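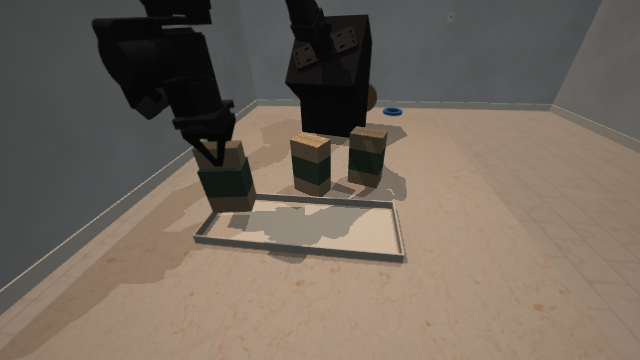
*A wooden block with a dark green band, held upright near the corner of a tray.*

# How to Book a Recorded Stage Production for Your Venue

Grindovgate licenses filmed opera, ballet and theater to independent cinemas, arts centers and schools. These instructions apply to all venues booking from the Resitz season, whether or not they have screened our titles before.

## Before you apply

Please have the following ready:

- the legal name and postal address of the venue
- the seating capacity of each auditorium you intend to use
- your standard ticket prices, including concessions
- the name of the person responsible for box office returns

Venues with more than one screen should submit a single application and list each auditorium separately.

## Step 1: Choose a title and dates

Select your title from the season list and propose a first and second choice of date. Opening dates are fixed for each production, and no venue may screen a title before its opening date. Encore screenings may be requested on the same form. A minimum of 8 days is required between your application and the first screening.

## Step 2: Complete the license form

Enter the title exactly as it appears in the season list. For *Fledel*, which is offered with and without an interval, state which version you require. The running times differ, and the version cannot be changed after the file has been sent.

School bookings without paid admission should be marked "Education." A flat fee applies to these bookings, and no box office return is needed.
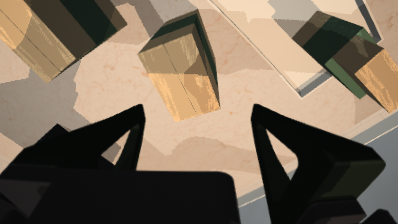
Once the form has been received, the bookings office will issue a written confirmation with a license number. Tickets should not go on sale until that number has been received. Please quote it in all later correspondence.

## Step 3: Receive and test the file

Files are delivered by download or on a hard drive. Play the first five minutes and the last five minutes in the auditorium itself, with subtitles on, and check the sound at performance level. Report any fault to the technical desk by noon on the day before the screening.

Hard drives must be returned within 5 working days of the final screening.

## Step 4: Submit your return

Send box office figures for each screening on the Monday following it. The invoice will be issued on receipt and is payable within 30 days.

Questions about licensing may be addressed to Savvas Fragkou, Venue Bookings.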